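Miércoles, casi medianoche

Escribo rápido que me caigo de sueño. Por fin vi Wutham. Entera, del tirón, en el portátil y con los cascos malos. Yo quería verla en el cine pero en el Erex la quitaron a los 4 días, así que tocó esperar a septiembre y a la plataforma. Rabia.

A ver. La primera hora, buenísima. La chica que hereda la barca de su padre y no sabe ni soltar un cabo. Casi sin diálogo. Luego llega el hermano y empiezan a gritar todos, y ahí me perdí un poco. El doblaje fatal, la quité y la puse en original con subtítulos, mejor asi. Aminu Akinola hace del capataz, sale tres veces y se la come entera. Tengo que buscar qué mas ha hecho.

Zara dice que el final es una tomadura de pelo. Me mandó un audio larguísimo. Yo no sé, a mí me gustó que no se vea si vuelve al puerto. O me gustó porque ya quería irme a la cama, también puede ser.

Pendiente: la reseña para Mäkelä. Me pide 1000 palabras, la otra vez le mandé 3000 y me las devolvió con una sola línea. Merecido. Para el viernes, creo. Mirar el correo.
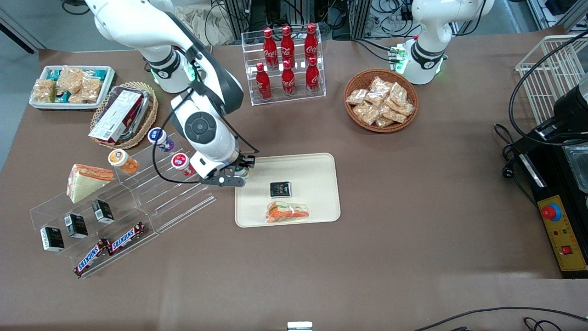
Coca-Cola y un sándwich en la bandeja
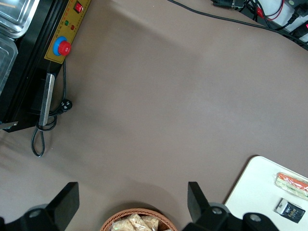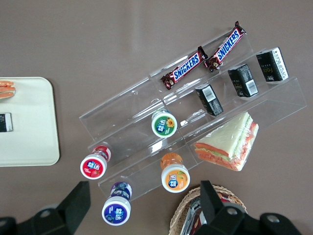 los Snickers

Lo que no consigo quitarme es la canción de los créditos. Un acordeón y una voz de mujer, nada más. La he puesto otras dos veces. En el minuto 34 suena ya un trozo, tarareado, y ni me habia dado cuenta. Eso va en la reseña seguro. Lo del capataz tambien. Lo del hermano ya veré cómo lo digo sin pasarme.

Apago. Mañana llamar a Zara y discutir lo del final.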